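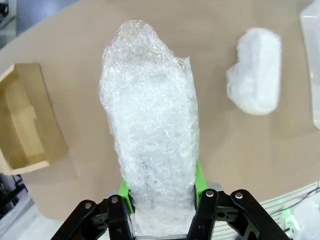 How much of what gets shipped ends up broken? Less than the packaging catalogs want you to think, and the share that does break mostly breaks for reasons padding won't fix.

Umier shop owners' evening, talk notes, 1/4/18. Keep it under twenty minutes. Chiamaka Okafor is on after me with insurance, so leave claims to her.

Start with the Gosbridge numbers. 329 parcels of glassware and pottery went out of the shop over the holidays. We got 173 of the customers to fill in the card. Say up front that the rest didn't answer, and that people with a smashed jug are more likely to write back than people with a whole one. I don't trust the sample and neither should they.

Pause. Ask who has ever opened a returned box and looked at where the break was. Wait for hands.

What I saw in the returns: handles, spouts, lids left sitting on their pots. Lids! Wrap the lid by itself. Plenty of layers around the outside does nothing for two hard things knocking together in the middle.

Bubble wrap. Bubbles in or bubbles out? I have heard both sworn to by people who never tested either. I put mine facing in, out of habit. If somebody has a proper comparison I'd like to see it. Don't get dragged into this, it ate ten minutes last time.

Box size. A wrapped piece that can slide will slide. Shake the box before you tape it. If you hear anything, open it up again.

"Fragile" stickers. Ivana Salinas swears by them, and she may heckle. My view: I paid for a roll, used it for one month and not the next, and couldn't tell the months apart. Small numbers again, so I'm not claiming they do harm. I just stopped buying them.

Double boxing. Works, I think, but look at the bill. At Lucero they were spending almost 40 minutes a day on it, including for tea towels. Save it for the pieces over $60.

The Rorklow drop test chart, if anyone brings it up: it was done with empty boxes. Read the small print out loud.

Questions. Likely ones are paper versus plastic (depends on weight, and I don't have good figures) and whether to charge for packing. I do. Put it in the price.

Handout is by the door, the second page has a typo in the tape widths.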